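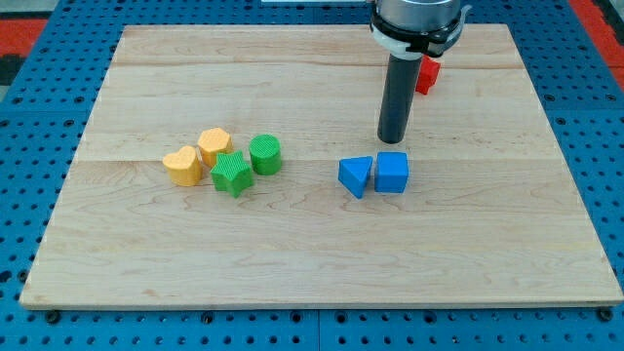

Re: [toyroom] board for the block table

Corinne, yes, keep the maple one. Light color is good, the blocks show up fine on it, blue ones especialy. Wouldn't sand it again. Seams are faint, leave them.

Need felt dots for the underside, 4 should do it. Can somebody pick up a pack before 2? I'm stuck at Nutham till late.

Itzel has the spare blocks, ask her. Not the painted set, those chip.

Thaddeus

On a morning in May, Corinne Schumacher wrote:
> Do we want to keep the maple board or go back to the old
> tray? Loretta likes the tray becuase it has a lip. I think the
> board is nicer for little kids to push things around on.
> Also are we short on blocks or is that just me?
> Corinne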